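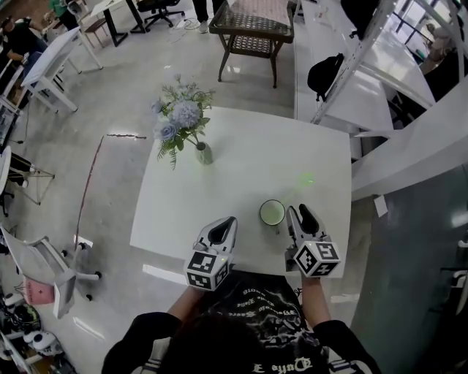 How to Arrange Fake Hydrangeas So They Look Less Like a Dentist's Waiting Room

By Reet Navickas

I held out against artificial flowers for years, on principle. Then I counted up what I had spent on real hydrangeas that wilted before the guests arrived, and my principles turned out to be for sale. A small arrangement for a small table takes less than an hour, most of which you will spend looking for the wire cutters.

What you need

One small glass vase. Pale green is kind to fake stems.
3 artificial hydrangea heads in pale blue
7 smaller roses, lavender-blue if you can get them
Fern and leaf sprigs, more than you think
Wire cutters (your good scissors will never forgive you)
A hair dryer or a garment steamer
Clear tape

Step 1. Wake up the flowers

Artificial flowers arrive crushed. They have been in a box on a ship and they look it. Hold each one by the stem and run the dryer over it on low, pulling the petals outward with your fingers as they soften. Keep the dryer moving. I once parked mine on a rose while answering the door and ended up with something closer to a raisin.

Do the leaves too. Fern sprigs tend to come folded flat in one direction, like hair after a nap. Bend each frond a little differently from the one beside it.

Step 2. Cut shorter than feels right

The usual mistake is height. People pay for the whole stem and they want to see the whole stem, and the result is a bouquet you have to lean around to talk to your sister. For a low arrangement, the flower heads should sit just above the rim. Hold a stem against the outside of the vase, mark the spot where it meets the lip, and cut a finger's width above that.

Cut one, try it, then cut the rest. You can always take more off. Putting it back on involves floral tape and regret.

Step 3. Make a grid

Run two strips of clear tape across the mouth of the vase one way and two the other way, so you have a little tic-tac-toe board. This keeps the stems from all sliding to one side and sulking. Trim the ends of the tape so they don't hang down the glass. On a very narrow vase you can skip the grid and let the stems fight it out.

Step 4. Greens first

Put the leaves in before any flowers, and aim them out and down. They should go past the rim and spread over the tabletop a bit. This feels messy, and it is, and it does more for the final effect than anything else on the page. Real plants don't stop politely at the edge of the container.

Keep back a couple of sprigs for later.

Step 5. Hydrangeas, then roses

Set the hydrangeas in a loose triangle, each one tipped in its own direction. If all of them face the ceiling you have made a cauliflower. Then tuck the roses into the gaps, some low, one or two poking out a little farther than the rest. Turn the vase as you go. Azra Radonjić taught me this at her kitchen table, mostly by slapping my hand away from the front side.

Use the leftover greens to hide any tape or bald spots.

Step 6. Look at it from above

This is the step that gets skipped. You build the thing at eye level, sitting down, and then everyone who walks into the room sees it from a standing height. Get up. Look straight down into it. If you can see tape or bare wire, push a leaf over it.

Step 7. Put it somewhere sensible

On a square table, the dead center is the obvious spot and usually the wrong one. The middle is where elbows and laptops end up. I like a far corner, pulled in enough that a sleeve won't catch the ferns. A white tabletop is forgiving with pale colors – on dark wood, the same blue can look a bit chilly, and you may want another rose or two.

Leave room for drinks. Green tea in a short cup looks very nice near all that blue, and I say that as someone who has knocked one into the other.

Keeping it decent

Dust is what gives fake flowers away. Once a week, hit them with the dryer on the cool setting, preferably outdoors. If they get sticky (kitchens do this), swish them in lukewarm water with a drop of dish soap and hang them upside down to dry. Test one petal first, as cheap dye runs.

Keep them out of direct sun. Mine spent one July on a windowsill and came back the color of old dishwater.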